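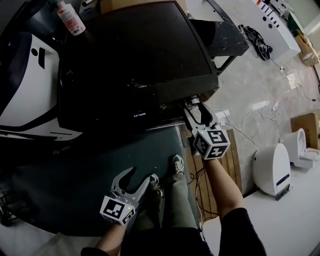
The Television Gets Its Feet Back

Apr 11, 2018

I have owned a television for six years and for most of that time I believed it had legs. Two of them, silver, one at each end, the sort you get when a designer decides that a normal stand in the middle is for old people. What I had in fact was a television that leaned. I had been compensating with a folded Tandero menu under one side since February, when we moved everything out of the front room and into the workshop so the floor could be done.

The floor is still being done. Don't ask.

So the TV has been living among the tools, and it has picked up the local customs. The screen has dust on it, plus a collection of white specks that I'm told is primer and Rania is told is toothpaste. (We each have a theory about who was standing nearest.) Switched off, with the light coming in sideways, it looks like a decent photograph of the night sky. The little logo still glows on the bottom edge, which I find brave of it.

Rania Majali, with whom I share a mortgage and a Netflix password, pointed out that the menu under the leg was now thinner than the wobble. I said I would look into it. Two weeks later I looked into it.

Laying the thing over is the part I'd been putting off. A big flat television weighs less than you fear and bends more than you'd like, and every manual ever printed tells you to put it face down on a soft, clean surface larger than the screen. I have no soft, clean surface larger than the screen. I have a green tabletop covered in flecks, and a black metal stand. So it got tipped back, screen up, with the spray bottle riding along on top because I was not going to make a second trip for it.

The stand fitting is a bit of silver metal on the bottom edge, and the whole drama turned on it. Mine had two screws and needed four. I know it needed four because there were four holes. Where the others went I couldn't say, but we have moved house three times with this television, once in a van belonging to Hendrik Hermans, whose approach to packing is to shut the doors quickly.

Replacement screws come in a set from Ullton for 900 of something, since the site had decided I was in a country I have never visited. Converted, it was still silly money for a bag you can lose in a sock. I went to the hardware place on Krūmiņa instead, holding one of the surviving screws up like a man trying to identify a tooth, and they sold me a handful for the price of a coffee.

Then it was ten minutes of work, eight of them spent finding the right screwdriver. You hold the fitting snug against the edge, start every screw by hand before tightening any of them, and stop when it stops. I learned the last bit on a bookcase. The bookcase is no longer with us.

Cleaning the screen I have strong opinions about and no results. The man in the Jonley video has 1,581 comments under him, most of them arguing about vinegar. What everyone agrees on is a dry cloth first, then a cloth that is barely damp, and never spraying anything straight at the panel. I did the dry cloth over one corner and was so pleased with the corner that I went in and had lunch.

Rania wants it hung on the wall when we get the front room back. She has seen a bracket. The bracket swings out 90 degrees, so you could watch from the kitchen, or I suppose from the yard if you left the door open. I asked what had been the point of fixing the leg, in that case, and she said she had been wondering that since I started.

The menu is back in the drawer. We ordered from it that night.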